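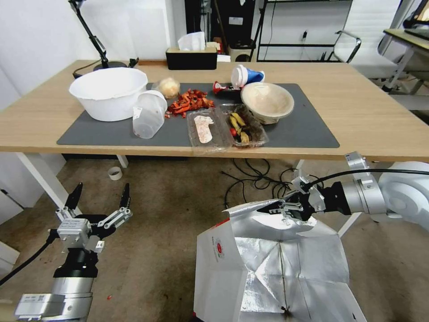

Spent most of April on the grasp planner for the table-clearing job at Naton. Notes for anyone doing two-arm work.

The old planner treated the bag as a fixed box. Fine for a bin, bad for paper. The opening moves whenever the holding arm moves, so every drop target was stale by the time the other arm got there.

Now the bag opening is its own tracked frame, updated from the head camera every 130 ms. The free arm plans to that frame and replans if it shifts more than 20 mm.

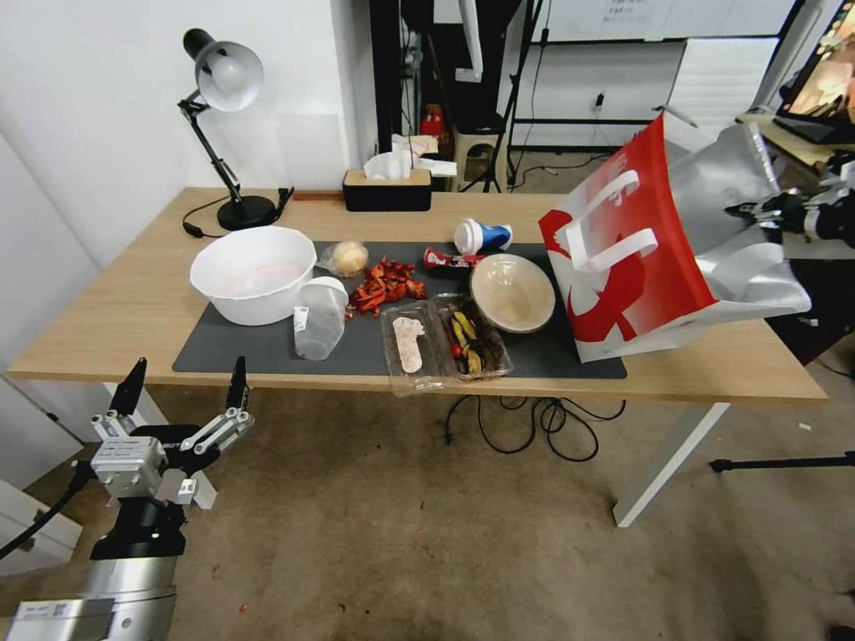
Second problem was clear plastic. Depth on the trays is mostly holes. I stopped trying to fill them in and fit the rim from the color image, then take height from the mat around it.

Labeled 1,088 tray crops for that. Nearly 520 of them had food in the tray, and those were the ones the first model got wrong.

Small scraps are still open. The segmenter merges a pile into one blob and the planner asks for one grasp in the middle of it. Bralter's pile splitter looks usable but I haven't wired it in yet.

Config and the replay tool are in the Birotville repo, under planning. The bag tracker is off by default, so turn it on before you file a bug.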